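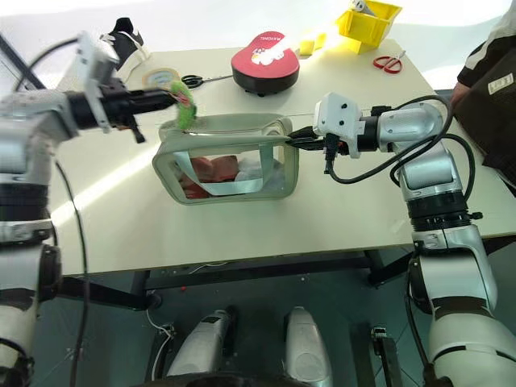
Two robot arms and a zip-up bag. The left gripper holds a fuzzy green object over the open top. The right gripper has hold of the edge of the bag.

How does a robot learn to pack a bag?

Packing a bag is easy for you. You pick something up, drop it in and pick up the next thing. You have done it so often that you hardly look.

A robot has to learn every part of that job. At the Bollano Robotics Club, students in Years 5 and 6 have been teaching a pair of robot arms to do it. They named the robot Vik. Their project is called Tallari, and it runs until June.

Why two arms?

Try this at home. Put an empty bag on a table and keep one hand behind your back. Now drop a sock into the bag. If the bag is soft, it might fold over or slide away from you.

With two hands, one can hold the bag while the other does the moving. The club gave Vik the same plan. One arm holds the rim and the other arm carries the item.

What is a gripper?

A gripper is a robot's hand. Vik's grippers have long, dark fingers that close on things from the sides.

Your fingertips can feel if something is soft, hard or slippery. Many grippers can't feel much at all. If they squeeze too hard, they may crush what they are holding. If they don't squeeze hard enough, it drops. Fuzzy things are good for beginners. They squash a little, so the gripper doesn't have to be in exactly the right spot.

How does the robot learn?

There are different ways to teach a robot. One way is to write a list of instructions, called a program. A program might say: move left, go down, close the fingers, go up.

That works well if everything stays in the same place. It doesn't work so well with a bag. A bag changes shape when you touch it, and it never sits quite the same way twice.

So the club uses another way, called learning from demonstration. A demonstration is when you show somebody how to do something. A student guides the arms through the whole job while a computer records how the arms move and what the cameras see. Each recording is called an episode.

One episode isn't enough. The club has recorded 1,361 episodes so far. Not all of them were useful. Students watched them again and kept 970 for the computer to learn from. They left out the ones where the item landed on the table, or where somebody bumped the bag.

After that, the computer looks for patterns. It works out which movements usually go with which pictures. When Vik sees a bag in a new spot, it can use those patterns to choose where to move.

What makes it hard?

Light is one problem. Sunlight can make a bright stripe across a table, and colours look different inside the stripe. A see-through window on a bag can be tricky too. A robot may see a red item through the window and try to grab it through the plastic.

Other things on the table can also confuse a robot. Scissors, tape and boxes are all shapes it has to learn to leave alone when its job is to pack something else.

"At first we cleared everything away," says Rianne Willems, who is in Year 6. "Then Vik only worked on a clean table. Our table is never clean."

Now the students leave different things out for each session, and they move the bag around as well.

How do they know if it is getting better?

They test it. In the last round of tests, Vik had 156 tries at putting one item into the bag. The students wrote down what happened each time, including the misses. A miss can show them what to record next. If Vik keeps missing on one side of the bag, they record more episodes on that side.

Staying safe

Robot arms can move quickly, and they don't always know you are there. The club's rules are on the wall:

Keep your hands and hair away from the arms when they are moving.
Know where the stop button is before you start.
Tell everyone at the table before you turn the motors on.
Don't step on or pull the cables.

Karlijn Van Damme runs the club and checks the robot before each session. There are never more than 7 students in a group.

Words to know

Gripper: the part of a robot arm that holds things.
Demonstration: showing how a job is done.
Episode: one recording of a job from start to finish.
Program: a set of instructions for a computer or robot.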